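Projektbericht: Unser Besuch bei Hevside

Seminar Automatisierung, Gruppe 14
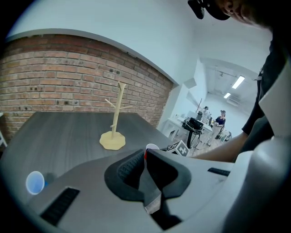 Also, ich fange mal mit der Anreise an, die war nämlich schon ein Abenteuer. Der Bus 514 fuhr uns vor der Nase weg, und Bogdan Kołodziej hatte die Adresse auf dem Zettel, der noch zu Hause lag. Mit etwas Verspätung waren wir dann da, und Hazem Abdel Hamid von Hevside hat uns gleich an die Tische gelassen (ich hatte mit einer Stunde Folien gerechnet!). Am besten gefiel mir der Platz vor der roten Ziegelwand, mit dem kleinen Tassenbaum aus hellem Holz auf dem dunklen Tisch und dem Würfel mit den schwarz-weißen Markern. Becher gab es auch, einen blauen aus Plastik und einen weißen aus Pappe mit rotem Streifen. Wir durften den Handgreifer selbst führen, und ich sage mal so: Einen Becher zu fassen ist leicht, ihn mit dem Henkel an so einen dünnen Holzstift zu hängen ist eine ganz andere Nummer. Dafür haben sie richtige Tassen, die kamen nach der Pause dran.

Mavis Crenshaw hat bei uns Protokoll geführt und am meisten gefragt. Von ihr habe ich auch die Zahl: 2.357 Durchgänge hatten sie bis zu unserem Besuch gespeichert, davon 1.000 nur mit Tassen. Beim Greifen soll man gleichmäßig führen und nicht kurz vor dem Ziel zögern. Ich habe jedes Mal gezögert. Bogdan war viel besser und hat das die ganze Rückfahrt lang erwähnt.

Für unser eigenes Projekt nehmen wir mit, dass wir im Mai erst mal mit einem einzigen Gegenstand anfangen und nicht gleich die halbe Küche aufbauen. Offen ist noch, wie wir die Marker drucken, der Drucker im Institut schmiert nämlich. Mavis fragt deswegen noch mal bei Hevside nach.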